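Open day at the Stunositz works

The Sternetti plant in Stunositz opens its doors to the public once a year, in June. I took the first bus and was at the gate by 9. Entry was free, and visitors were sent around in groups of 12.

Our guide was Uldis Grīnberga, who has worked in the enameling hall for 11 years. Sternetti makes kettles, saucepans and milk jugs. The steel blanks are pressed next door, washed, dipped in ground coat and hung on a chain that runs through the furnace. The hall is loud and very warm, and earplugs are handed out at the entrance.

The decorating room was the part I liked best. The Rozīte pattern, small red flowers on cream, is still put on by hand as a wet transfer. Seconds are sold in the yard, and I bought a Rozīte milk jug with a chip on the foot.

Lunch was pea soup in the canteen. The Betitz brass band played outside for 60 minutes. After that the other halls were open to walk through without a guide. Parking is poor, so take the bus if you can.
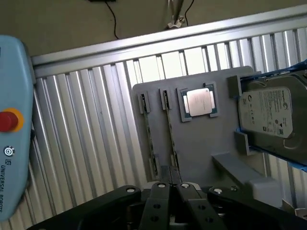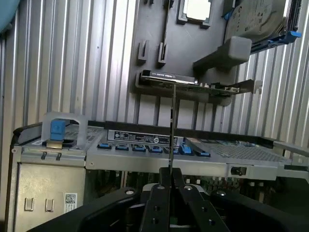
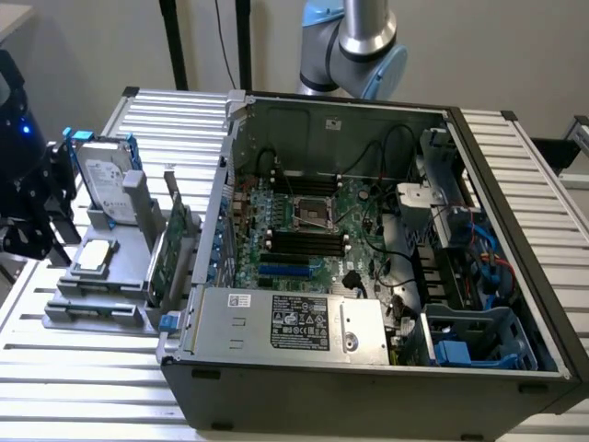
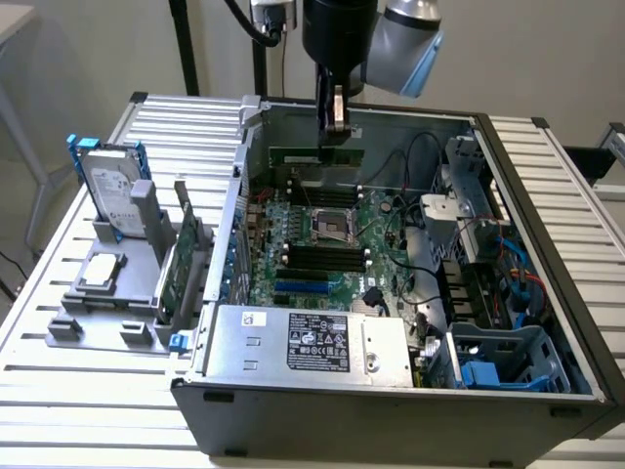
Computer parts and open desktop computers, seen in the afternoon.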